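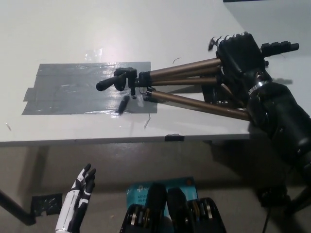
Field Recording and Stills, Unit 9
The Tripod: Parts, Folding, Carrying, Returning
Handout prepared by Eun-seong Han, Plovgate Evening School
Revised May 24, 2019

Bring this handout to the practical. Last September's group did not, and spent most of the evening asking me which end was the head.

9.1 Why a whole unit

The camera gets the insurance and the padded bag. The tripod gets thrown in the trunk under a spare tire. Then somebody's long exposure comes out soft and the lens is blamed. Of the repairs the equipment office paid for last year, the largest single bill was $1,818, and it went to a camera body that came off a badly locked head on the Lasham footbridge. The tripod was unharmed. It usually is.

9.2 Vocabulary

You need these words for the loan form, where "the bendy bit" is no longer accepted.

Head. The black assembly at the top. Ours are pan-and-tilt heads: they swing side to side and nod.
Pan handle. The rod with the thick grip. It steers the head. It is also the part that finds your ribs in a crowded stairwell.
Plate. The flat piece the camera sits on. Some of ours release with a lever, some don't. Find out which you have before you leave the building.
Collar. Where the legs meet under the head.
Leg sections. Tubes that slide one inside another.
Leg locks. Flip levers or twist rings, one per joint. A lock that feels "sort of shut" is open.
Struts. The short braces between the legs and the center column, where fitted. They pinch.

9.3 Folding, in order

Take the camera off. I am obliged to write this down, and the reason I am obliged to is called Cormac Ní Chonaill, who has kindly given permission to be named and now teaches the Unit 12 group.

Retract the lowest leg sections first, then work up toward the collar. Close each lock as you go. If a section sticks, open the lock fully and wipe the tube. Do not lean on it.

Lower the center column and tighten its knob. Bring the legs together, keeping your fingers out of the struts. Level the plate, then tighten the pan and tilt locks until they are firm. Firm means you can undo them again tomorrow without pliers.

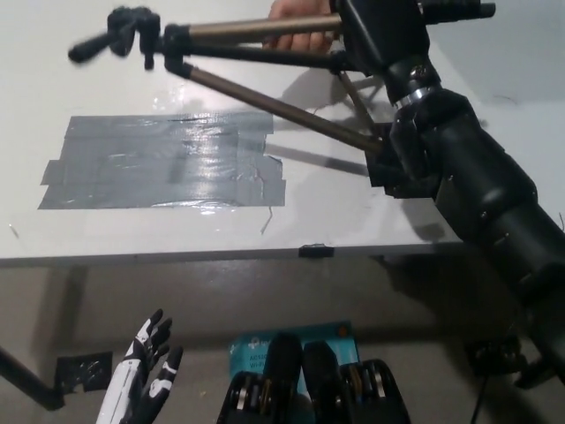
With two people, agree who has the legs and who has the collar before anyone lifts. The person nearer the head is also responsible for the handle. Say "got it" out loud before the other one lets go. It feels silly for the first evening and then it becomes a habit, like looking both ways.

9.4 Laying it down

A tripod on its side wants to roll onto its handle, and a folded one with loose locks will let a leg wander out when you least want it to. Put it on a flat surface with the whole length supported. A head hanging past the edge of a table is a lever, and you remember levers from school.

Duct tape on a tabletop is a decent landing patch. Overlap the strips, press out the wrinkles and accept that it will look terrible. Duct tape on the tripod itself is another matter: the glue creeps into the locks and I will know.

9.5 Handing over

Most drops happen between two pairs of hands. The usual faults:

Holding only one leg. If that lock slips, you are left with a tube and an apology.
Using the pan handle as a carrying handle. The name is misleading, I agree.
Letting go because the other person looked ready. People always look ready.

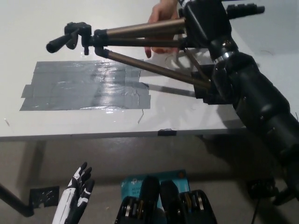 Grip the legs high, close to the collar, with your hand around more than one tube if it will reach. The weight is up at the head end, particularly on the older Yin models, and a grip down by the feet gives you a long pole with a hammer on it. Keep your thumb off the lock levers.

9.6 Return check

Before you sign it back in:
All locks closed
Column down
Handle tight in its socket
Plate present (a missing one goes on your account)
Rubber feet present, all of them
No sand. The Drarnwood beach trip is the reason this line exists.

9.7 For the practical

Work in pairs. Each pair sets up, levels, folds and hands over the same tripod, then swaps roles and does it again. After that, write 800 words on one fault you found in your partner's handling and one in your own. The two faults must be different. Past essays have been very detailed on the first and oddly brief on the second.

Closed shoes, please.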